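Ticket: Save file not written after fast travel (Nurcombe, handheld build)
Status: Open, workaround available
Reported by: Yannick Ferrand
Component: Autosave / cloud sync

Autosave stops after fast travel from the Urex hub. The save icon shows and clears as normal, but the slot timestamp doesn't change. Closing the game loses everything after the last manual save. Happens docked and undocked.

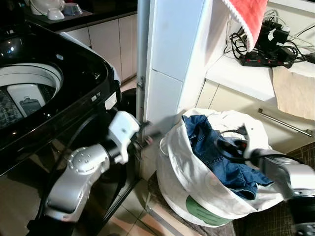 Steps: load any slot past chapter two, enter Urex, fast travel to any other hub, wait for the icon, quit to the home menu, relaunch. The slot loads at the Urex gate.

Log on exit shows error 545, then a retry, then nothing. Local storage has 2,000 MB free.
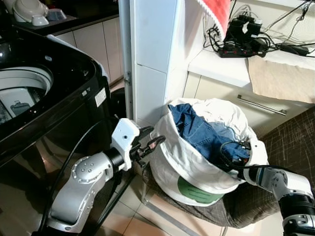

Reinstalled the game and cleared the cache. Same result. A new profile with no cloud link saves correctly, so the slot data itself may be fine.
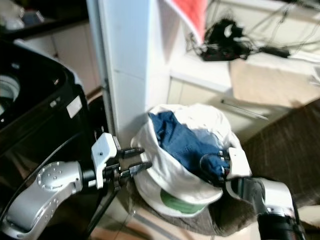 Mi-kyung Joo
Sturlow Support, Tuesday 2:40 PM

Reproduced on build 126 with cloud sync on. Could not reproduce with sync off. The write is queued behind the sync check and dropped when the hub unloads. Manual saves use a different path and are not affected.

Workaround: turn off cloud sync under Options > Data, restart the game, and save manually before leaving Urex. Do not delete the existing slot. 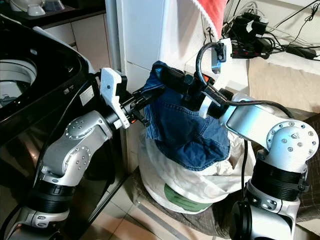 Passed to Carter Pelletier for a fix in the sync queue. Please attach the full log from the affected profile and confirm whether slot 3 shows the same error. Ticket stays open until the patch is tested.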